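Hard Water, Cold Rinse
What a small-town kitchen's dishwashing says about the chemistry of rinsing
By Danylo Holovko
May 14, 2024

The water in Hedley comes out of the ground hard. Hardness is a measure of dissolved calcium and magnesium, and its effects show up first on anything that is washed often and left to drain. A cup that has been properly cleaned will still dry with a grey ring if the last water to touch it carried enough mineral.

Ankit Grewal has run the kitchen at the Okano lunch room for 12 years. The room serves 1,000 meals in a normal month and washes everything by hand, in 2 sinks. When the building moved from the creek supply to a bored well one November, the plates began to feel rough within a week.

"We blamed the soap," Grewal says. "We changed it twice and made it worse."
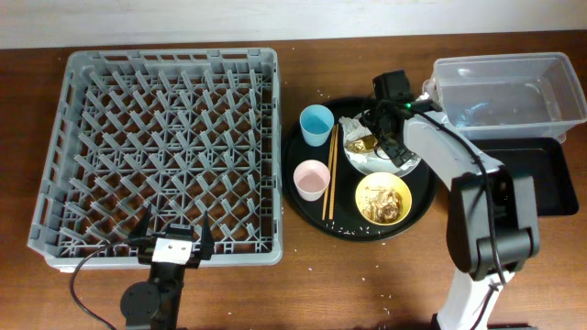 Soap was a reasonable suspect. True soap reacts with calcium to form an insoluble curd, which sticks to plastic more readily than to glazed ceramic. Synthetic detergents largely avoid the reaction, but their cleaning agents still lose some strength in hard water. The usual response is to add more product. That leaves more residue to remove, and the rinse becomes the limiting step.

Rinsing is dilution. If a film of wash water is left on a plate, a single dip spreads that film through the rinse basin, and each later plate picks up a little of what the earlier ones left. A full basin of 1,000 mL jugs behaves the same way as a single large sink: the first items come out cleanest. Running water avoids the build-up but uses a great deal more of it.

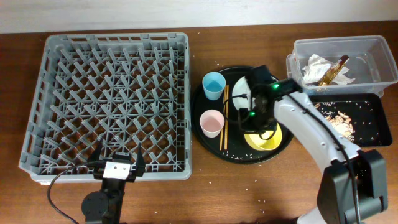 Temperature matters mainly for drying. A hot rinse warms the dish, and the remaining film evaporates quickly. Ceramic holds that heat well. Thin plastic does not, and it also repels water, so the film gathers into beads. Each bead dries from its edge inward and deposits its minerals as a spot. Tilting the piece so that the beads run off before they dry is the cheapest correction available.

Kravchuk, the plumbing firm that serves the valley, recommended an ion-exchange softener. The unit swaps calcium for sodium and must be recharged with salt. Grewal chose a smaller Flernow cartridge, fitted to the rinse tap only — the wash sink still runs hard.
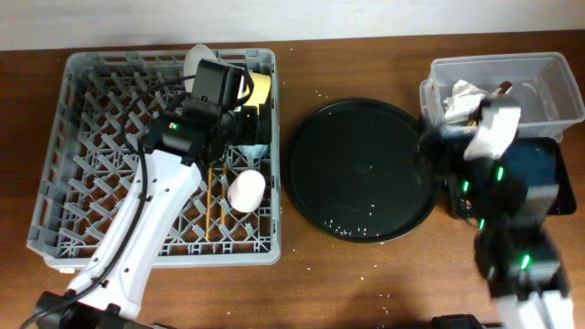
Splitting the supply has a practical basis. Wash water is discarded with its minerals in it, and a modest increase in detergent compensates for the hardness. Only the final rinse dries on the surface. Treating that portion alone reduces the load on the cartridge and extends the interval between changes.

Existing scale needs separate treatment. Diluted white vinegar dissolves calcium carbonate slowly, and it should be rinsed off fully and never mixed with bleach. Grewal soaks the cups overnight and wipes down the taps in the morning, before the first kettle goes on.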